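Gindness Outrigger Pads, set of 2

I started selling these after a boom lift sank a leg into a customer's driveway in Trenham. It was a soft spot by the curb, the kind you'd never notice walking over it, and the machine leaned far enough that the whole street came out to look. No one got hurt, thank goodness, but I had pads on my order sheet by Thursday!

Each pad is 16 inches across and 2 inches thick, with a rope handle so you can drag it out of the truck without pinching your fingers. I tried a few makes (the Bodnár ones are nice too, just heavier than I like to carry) and kept coming back to these. They wipe clean with a hose and they don't soak up water the way my old lumber blocks did – those things weighed a ton by November.

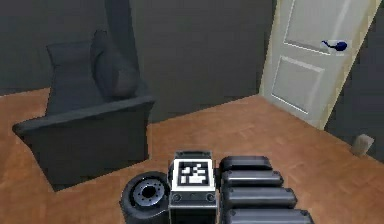
They fit most small tow-behind lifts and the lighter truck cranes. If you run an Itow trailer lift, get the version with the raised rim, because the feet on those are narrow and like to wander. Anything bigger, call me first and have your machine's manual handy. I'd much rather talk you out of a sale than have you guess at a load rating.

Pads spread the weight, but they won't fix bad ground. Stay back from trenches and fresh backfill, and check the level again after the first lift of the day.

Raised rim version: 17 inches across, same thickness
Ships in 7 days, or pick up at the Trenham counter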